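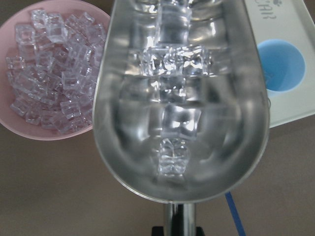
I have spent a whole January afternoon setting up a drinks table and I am having the best time. Thread, because I have thoughts about ice scoops and I can't keep them in.

1/ Bit of background. We do a lemon and lime drinks table at the Tralier winter open afternoon. No alcohol, just squash, fizzy water, citrus and lots of clinking. Last time I made the layout up as I went along and ended up reaching across everything with wet sleeves. So this time there's a plan, and the plan involves tape.

2/ First, acrylic ice. I was a snob about it for years! Then I tried laying out a table with the real stuff and by the time I'd decided where the glasses went I had a bowl of water. For practising, and for the display bowl, acrylic is brilliant. It stays where you put it and it looks gorgeous heaped up.

3/ Put it in something pink. I mean it. Clear cubes in a white bowl look like nothing much, but in a pink bowl they pick up the colour and go all rosy. I could look at it all day. If your bowls are all white, borrow one.

4/ The scoop. Get a bigger one than you think you need. I used to have a dinky little thing that took two cubes at a go and flung one of them on the floor. A big deep stainless one with a rounded end slides in under the pile and comes out loaded, and it feels so good in the hand. Henriques (the catering shop behind the station) has them on the bottom shelf, past the jelly moulds.

5/ Somebody always asks about noise. Yes, acrylic on steel is LOUD. Tip the scoop slowly, low down over the glass, and it's more of a rattle than a crash. I rather like the rattle.

6/ On to the table itself. Plain brown paper over the top, nice and matte, nothing printed on it. Everything looks better on it, lemons especially. A shiny wipe-clean cloth throws the light back at you and every bowl ends up sitting in a puddle of glare.

7/ Then painter's tape in blue, to mark out where things go. One area for ice, one for fruit, one for glasses, and one clear area for putting down whatever is in your hand. That last one is the one I always used to forget. 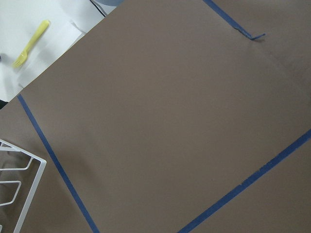 Brown paper, blue tape, yellow fork up in the corner.

8/ I didn't measure the angles and I'm not going to. The lines want to be straight enough to read from where you're standing, and that's plenty. My ends are ragged too because I tear the tape by hand. I do own scissors. They are in the house somewhere.

9/ Do press the ends down with your thumb though. A tip that curls up will catch a sleeve or a tea towel, and then half a line comes with it. Go over them all once before you put anything heavy down, and again just before people arrive.

10/ Paper tip: lay it the night before if you can, with a few big books on it. Paper off a roll has opinions. Mine still has a few soft ripples in it and I've decided I don't mind, but a tall glass on a ripple is a wobbly glass, so smooth that bit at least.

11/ I drew the first version on the back of an envelope and it had eleven areas in it. Far too many! You want to be able to remember it without looking down. I've cut it right back and I'm much happier.

12/ Several of you have sent me the same thing, so I'll put it in here for everyone.
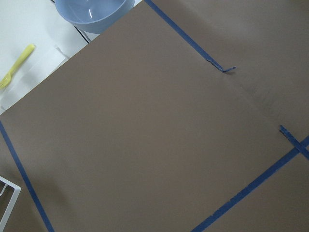 Does painter's tape pull the top layer off brown paper when you move it?
It can if you yank it, so peel slowly and fold the tape back flat along itself. Fresh tape comes up much more easily than tape that has been down for days.

13/ If it does lift a bit of fluff, stick the new line over the old one and carry on. And if the paper is properly wrecked, that's why it's paper. Up it comes, down goes another length.

14/ Fruit! My favourite bit. Whole lemons and limes together in a heap, with the board right beside them so you aren't dripping across the table. Slice one lemon first and leave a round on the board, partly so people can see what's going on and partly because it smells wonderful.

15/ I love a small bamboo board for this. The big one from my kitchen eats the whole table. Small board, a few slices at a time, push them into a bowl, start again. It keeps you moving and nothing dries out.

16/ For the bowl of slices I like a pale green one. Lemon against mint green, come on. Leave it empty until you open so it looks fresh for the first person through the door.

17/ Plastic knives and forks in pale yellow too, from the Droro picnic range. The fork is for lifting slices out so fingers stay out of the bowl. The knife will not get through a whole lemon with any dignity, so do the real cutting beforehand with a real knife and keep the plastic one for nudging slices about.

18/ Right, the tray. It's cream, with rounded corners and a raised rim, and it has a little cartoon face on it that is either a bear or a hamster. Opinion in my house is split. I'm saying bear, on the ears.

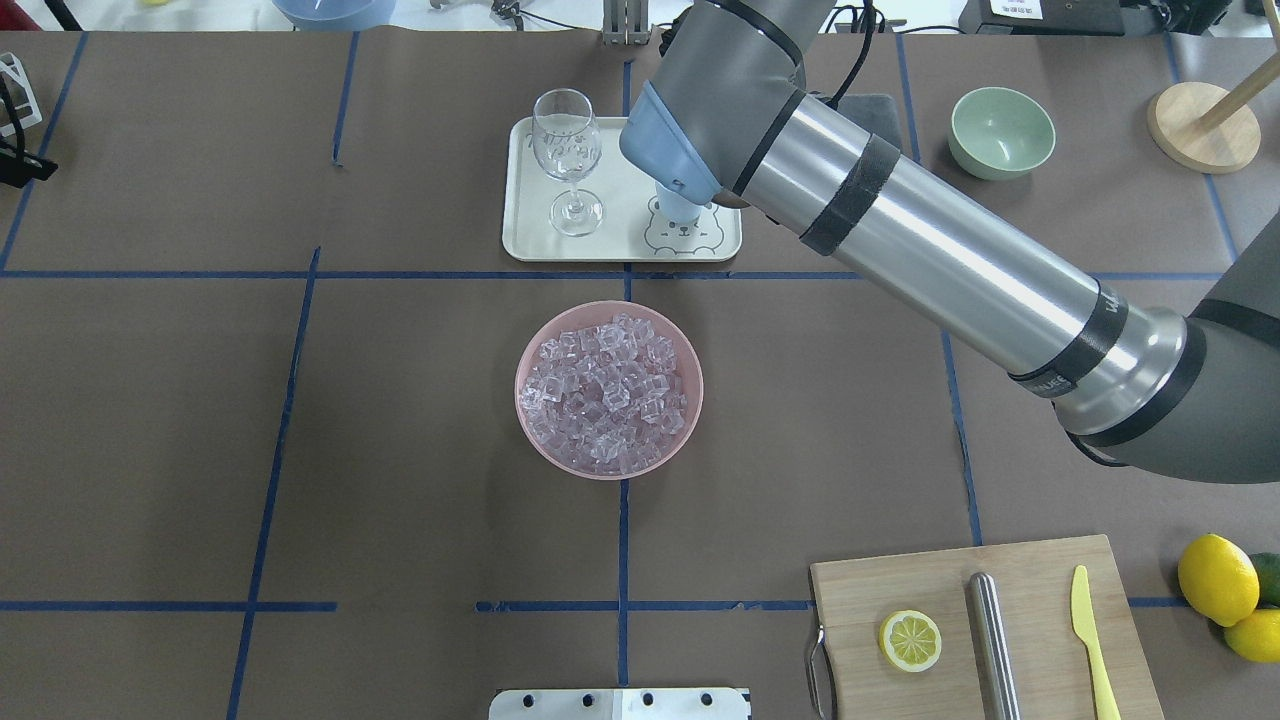

Last edited: January, 4.15 pm

19/ Tray above the ice bowl, board down in the corner with the lemons next to it. I'm so pleased with that! Scoop from the bowl straight up to the glass and there's nothing in between to knock over.

20/ Stemmed glasses on a tray, always. The rim saves you if one gets nudged, and you can carry the lot off for washing in one go. The little blue cup is for anyone who doesn't fancy a stem, and I'm the first of those people, frankly.

21/ We poured more than 71 drinks last winter from a table with no plan whatsoever, so I'm very excited to see how this one does. Shopping list so far: more limes, another roll of blue tape, fizzy water from Flusero if they have the big bottles in.

22/ Things I'm still dithering over. Mint, yes or no? It looks lovely for the first hour and then it looks like pond. And do I put straws out, or keep them under the table for people who ask?

23/ Send me your drinks tables please, taped or untaped. I want to see your bowls. Bear or hamster votes also welcome, I'll add them up after tea.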